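Journal > Winter > The new kitchen corner

20 December 2024

The table is in! I've been wanting to write that sentence since July, when I measured the corner by the fridge for the first time and decided that something had to fit there, even if I had to sand the wall down to get it in. And it fits. There's a sliver of space left between the end of the table and the fridge, just enough to get a broom handle down if I'm stubborn, and I am so pleased with that sliver I keep going back to look at it.

I got up at six and couldn't go back to sleep, so I cleared the whole kitchen before breakfast. All the jars went into the hallway, the toaster went on the bookcase (it looked very dignified there) and I ate my cereal standing up. Then I washed the floor twice. The second time was purely for fun – I love how it comes up.

I bought the table from Ostasik in the end. I'd nearly gone for the Hilbridge one, with the drawer, and I still think about that drawer, but it had sharp corners and I know what my hips are like around sharp corners. The white one won. Rounded at the ends, plain as a plate, nothing to polish. I put the tea on it first thing, before I'd even swept up, so that it would feel like a table that belonged to somebody.
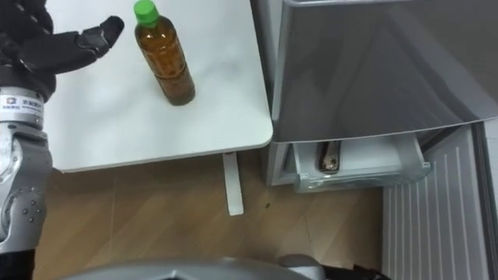 First drink on the new table. Green cap, very festive.

I do want to put down how much I like the edge of it. I didn't notice it in the shop at all. There's a bit of a raised lip along the front, and it picks up this bluish shadow that makes the whole thing look softer than plain white has any right to. I've already found smudges on the top, and I've decided I don't mind them. It's going to have flour on it, and glue, and probably candle wax by the end of the week.

Lunch was soup from the freezer, the lentil one, with the last of the bread. I had it at the table with the radio on and felt like a guest in a very nice café. Then I spent far too long deciding where the fruit bowl goes. Left end, then right end, then middle, then left again. Left end for now. The bowl is the speckled Novine one with the chip, and I turned the chip toward the wall.
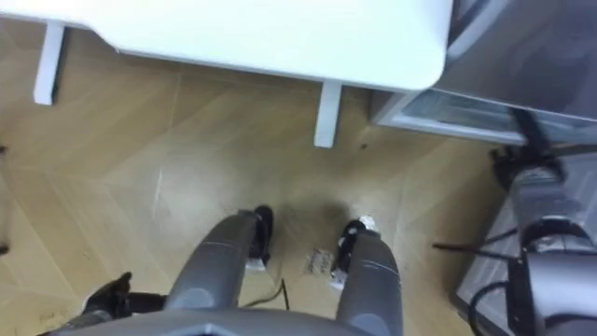

I've changed my mind about the rug, and I'm so glad I didn't order it. I was all set to get the big striped one from Demirtaş, which was 280 even with the discount, and which I had been visiting online like a sick relative. It would have covered everything. And the floor is the best thing in the whole room! Those honey-colored planks running into each other at angles, with a bright patch where the light lands on them, and the plain white legs of the table coming straight down onto it – why would I put stripes over that? It has its scuffs, and there's a dark little spot by one of the table legs, and I like it all the same. So no rug. I'm going to put the money toward two decent chairs, and until then the stools are fine if you don't lean back.

I should write down the paint while I remember. I want the wall behind the table a warm cream, a shade or so darker than the top, so the white shows up. One small can ought to do it, and there's a brush left over from the bathroom that I did clean properly, for once. I could start on Sunday if I can keep my hands off the gingerbread that long.

The gingerbread is the other great thing about having the space. I can roll out a whole batch in one go now. Last year I did it in bits on the chopping board and every star came out a different thickness, and the thin ones burned while the fat ones were still chewy in the middle. I've got enough ginger, and I need more molasses and a new roll of parchment. 12 stars for the tree, and the rest for eating.

It's past 11 and I'm writing this at the table, of course. The fridge hums more than I ever noticed from the sofa, a low sort of purr that stops and starts. I think I'll like it. Must remember to bring the toaster back in before breakfast, and to find the good cookie cutters, which I think are in the box with the bike pump.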